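The pitch is simple enough. If you want a robot to tidy a table, you don't write it a set of rules. You show it, over and over, and let the software work out the rest. Glenys Prydderch's team has been showing it since July, and she is happy to give me the figures: 1747 recordings, two arms, 20 sorts of object, most of them the kind you would find in a school drawer.

What she can't give me is a straight answer on how many are any good. "Good is a bit slippery," she says. Some were thrown out because the operator fumbled. Others were kept for the same reason, on the theory that a machine needs to see a fumble put right. Who decides? On most days it's Cheng-en Liao, who watches the recordings back at double speed and marks each one keep or bin. He got through 122 in one sitting and admits the last hour was not his best.

I spent a morning watching the marker task. An operator steers the arms, picks up a pen, drops it in a tub, then lays the pens out again in a slightly different muddle. It is dull work, and dull work gets done in habits. Dionysis Mitsotakis-Vlachou, one of the steadier hands, always starts with whichever pen is nearest. Ask him why and he shrugs. The software will learn that too, and I doubt anyone will write it down as a choice.

Then there is the question of where all this is meant to end up. The funders talk about kitchens and care homes. Every recording so far was made in one room, under one set of lights, on the same few tables. Prydderch says variety comes next, once they move some of the kit to Kirkby. I have heard "next" from three other labs, and two of them are still on their first table. For now her team has money for another 24 weeks, and the plan for those weeks is more markers.
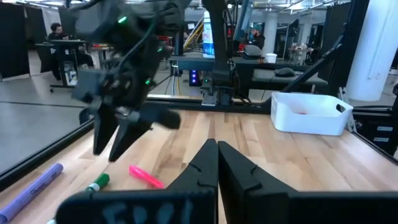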